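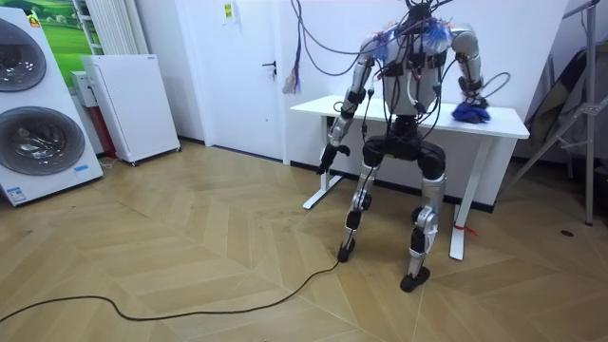 A white tabletop and a blue cloth.

Cleaning marks off a white table

A matte white top shows everything, and dark marks left by pens or shoes set on it for packing are the usual complaint. These steps suit painted and coated tops. Skip them for oiled wood.

What you need
A soft cloth
Dish soap
281 ml of warm water
A dry towel

Step 1. Clear the top and brush off any grit by hand.

Step 2. Stir 2 drops of soap into the water. Dip the cloth, wring it out hard and bunch it into a pad.

Step 3. Press the pad on the marks and push in one direction. Refold to a clean part when the cloth picks up color.

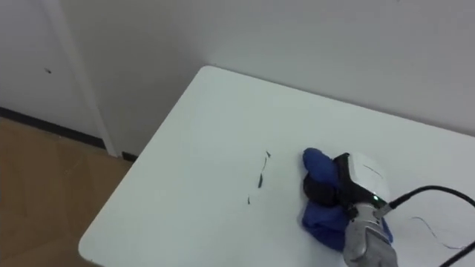

Cosow writes that pen marks on a desk in Tedasham didn't budge with soap, and that a little baking soda on the damp cloth took them off. Try that on the underside first, as it can leave a shiny patch on matte paint.

Step 4. Leave stubborn marks under the damp cloth for 5 minutes, then go over them again. Work toward the nearest edge and don't forget the rounded corners.

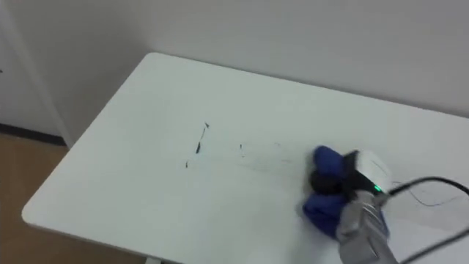

Step 5. Rinse the cloth, wipe the whole top once more and dry it with the towel. Wait 2 hours before putting paper on it.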